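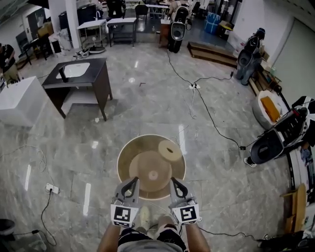 Why does my hand-held gripper lose tracking halfway through a recording?

Most of the time the marker patch near the base has dropped out of the camera's view, or glare has washed it out. The tracking software then guesses where the fingers are, and the guess gets saved along with everything else.

I love this fault, in a strange way, because once you've seen it you can find it in minutes! We had it badly at Pimik last October. A run of 72 recordings looked perfect on video, and 15 of them had the left gripper jumping sideways in the log. Kenta Arai spotted it when a replay on the arm swung toward the table edge and he had to hit the stop. So please do this check before you replay anything on a real machine.

What you need

The raw video, the pose log, a soft dry cloth and a desk lamp you can move.

Step 1. Find the jump

Open the pose log and plot position against time for each gripper. A hand moves in curves. A tracking fault shows up as a spike or a flat line — sometimes a flat line and then a spike, when the marker comes back. Our worst one started at sample 3,959, so scroll all the way to the end.

Step 2. Match it to the video

Go to the same time in the video and look only at the marker. Is a thumb over one corner? Is there a white streak across the black squares? Has the wrist rolled so far that the pattern is edge-on?

Step 3. Fix the cause

Covered corner: move your grip back and record again.
Glare: shift the lamp or turn your whole setup a little. Shiny floors bounce ceiling lights up from below, which caught us out completely.
Edge-on marker: slow down the turn, or set the object at a different angle first.
Dirty or lifting patch: wipe it, press the corners flat, and replace it if one won't stay down.

Step 4. Check the cable

If both the video and the log freeze together, suspect the cable instead. Wiggle it gently at the plug while watching the live view. Route it away from your feet, too.

Step 5. Test before replay

Record 12 slow passes over the same spot and plot them together. If the lines sit close with no spikes, try one replay at the lowest speed, with people clear of the arm and a hand on the stop button.

Anil Rao wrote a small script that flags spikes for us, and it now runs on every recording before it goes into the replay folder. Flagged files go to a folder called "hold" until someone has watched them through.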